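January 20, 2025

# Phone corner: my month with a launcher

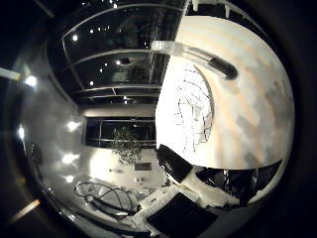

## Why I finally gave in

I've had the same home screen for years, four pages of icons and a weather widget I never look at. Heather Moncrieff has been on at me since last May to try Hanoneo, the launcher she uses on her phone, and over the holidays I ran out of excuses. It replaces the whole home screen with one scrolling list of your apps, plus a search box at the bottom where your thumb already is. I had 76 apps on there. I've deleted a fair few since!

The first evening was horrible. I kept swiping left for a page that didn't exist any more, and I missed two calls from my sister while I hunted for the dialler (it was under P, for Phone, so that one's on me). By the weekend I'd got the knack, and now I open nearly everything by typing two letters.

## Bits I like

- Folders that open with a long press and close by themselves
- Hiding apps from the list without uninstalling them – my banking app lives there now
- Backing up the layout to a file, which Kelly Parsons tells me saved her when she changed phones
- Plain black background, lovely at night

## Bits I don't

Notification dots turn up late, sometimes by several minutes. The settings menu is a maze, and the icon size slider is under "Accessibility" for some reason when everything else to do with icons is under "Look". Devendra Kanaujia also found that work profile apps vanish from the list after a restart. You get them back by opening settings and tapping Refresh, but he's having to do it every morning.

## Next time

Freya Mapplebeck is trying out Voretti, a keyboard with its own clipboard that keeps your last 400 snippets. She types far more than I do so she'll give it a proper hammering. If you've got a favourite launcher I've missed, send me the name and what phone you're running it on. Mervyn Marsden, I have your email about ringtones and I will answer it!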